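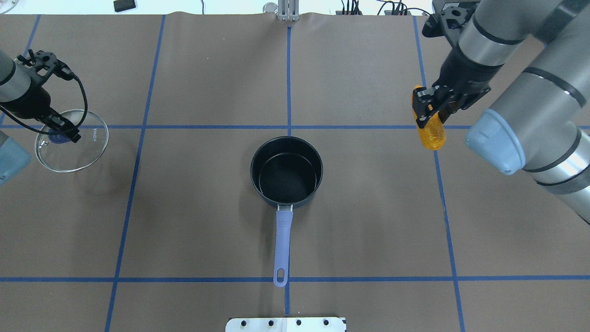
March 18, 2019

Corn + saucepan, bench side. Sze-wing out until after lunch so I set up alone.

Fresh brown paper down, old sheet was greasy. Blue tape grid redone on top. Pan goes middle, on the center line, handle straight down toward the front, hanging hole end on the lower tape line. Put it back there EVERY time pls, it drifts and then yesterday's notes are useless.

Pan: black saucepan, nonstick inside, lavender-blue handle. Keep metal spoons out of it, the Vestero one got scratched to hell that way.

Lid: glass, dark blue knob, says KONKA near the rim. Lid starts left, corn starts right. Do not swap sides halfway thru a set like we did in September.

Corn cob – the orangey yellow one. Stand-in for the Flodov veg set, which still hasn't shipped. Emailed Seixas again, no answer.

Plan: 75 rounds, corn in, lid on, lid off, corn out. Break every 11 to check the tape. Sheila wants the lid resting square on the rim before it counts as closed, tilted = no. I'd been counting tilted. Will relabel the first 6.

To do
– more blue tape, last roll nearly gone
– wipe lid, fingerprints
– ask Sheila Bloxham if corn can lie across the pan or has to go flat on the bottom
– clear the stuff along the back edge befor the Flavex people come by
– paper: order the 2000 sheet pack or keep cutting off the roll? Sze-wing to decide

Stopping here, need the scissors back from next door.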